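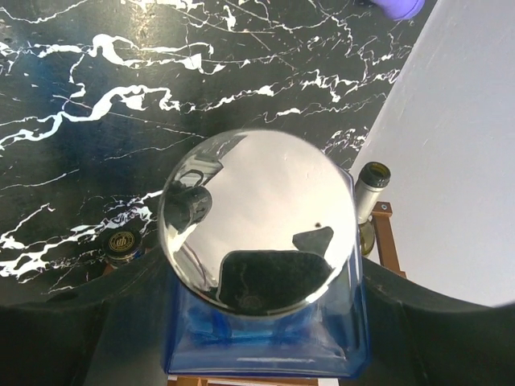

A silver ball on a blue glass base, with a robot's two fingers on either side.

Home | Stories | How Things Work | Jobs | Ask Us | For Teachers

The Robot Who Handles Glass

Suppose your job was to pick up bottles. Fancy ones, with shiny tops, the kind your aunt keeps on a shelf and tells you not to breathe near. You pick one up, wipe it, check it for scratches, and set it down. Then you do it again. Now suppose you do that until it is time to go home, and the next morning there they all are, waiting for you.

At Zatarano, a company in Clonville that cleans and packs glass bottles for shops, people did that job for years. Now a robot does part of it. Its name is Rebelo, which sounds like somebody who breaks rules. It has never broken a rule. It has broken some bottles, but we will get to that.

What does it look like?

Rebelo is an arm with two black fingers at the end. No face, no feet, no blinking lights on its chest, because it has no chest. Visitors are often disappointed. One boy on a school trip asked where the rest of it was.

It also has a small camera near its fingers, so it sees whatever it is reaching for from very close up. Imagine having an eye on your wrist. You would be great at finding things under the couch and terrible at crossing the street.

Why is glass so hard?

You have been picking things up since you were a baby, so you have forgotten how tricky it is. You know a grape needs a soft squeeze and a jar lid needs a hard one. You never had to be told. (You may have had to be told about the grape.)

A robot has to be taught all of it. If it squeezes too softly, the bottle slips. If it squeezes too hard, somebody goes to get the broom.

Shiny things are worse. A shiny silver ball is a bit like a round mirror. When a camera looks at it, it sees the ball, but it also sees bits of the room, bent into funny shapes. You know those dark blobs are only reflections. A computer might decide they are holes, or spots, or some new object that needs picking up. Clear and colored glass cause trouble too. Light goes in one side and comes out wherever it likes, and the computer has to work out where the edge is.

Try it at home with the back of a spoon. Your nose will be enormous. Now imagine you had never seen a nose before, and somebody asked you to pick it up.

Who teaches the robot?

Valter Macedo does. He packed bottles by hand at Zatarano for 24 years before Rebelo showed up in October, and he was not pleased to meet it.

"I thought, well, that's me finished," he says. "Then I watched it try to pick up a bottle. I thought, no, I have time for a coffee."

In its first week Rebelo broke 40 bottles. Valter's own record for a whole year was 2, and he still says one of those was the cat's fault. So the company asked him to help. He shows Rebelo where to hold each kind of bottle, how slowly to go, and when to stop and wait for a person. The program that stores these lessons is called Platik. Valter calls it "the notebook," and he complains that it asks for his password too often.

So what do the people do now?

Rebelo can move 1,000 bottles in a day without getting a sore back. Valter got a sore back most winters, so he doesn't miss that part. He now spends more time checking the bottles that Rebelo isn't sure about, and working out what went wrong when it gets stuck.

Some things are not so great. The packing room used to have more people in it, and more talking. A few of them moved to other jobs in the building. Some liked the change and some did not, and one went off to drive a bus. Valter says lunch is quieter. He also had to learn a lot of computer stuff that he never asked to learn, at an age when he was hoping to be done with tests.

When a company gets a robot, these are good things to ask. Who has to do something new? Did anyone show them how? Did anyone ask them first? Grown-ups forget that last one quite a lot.

Does Rebelo like its job?

It doesn't like it or hate it. It doesn't know it has one. Valter says good morning to it anyway.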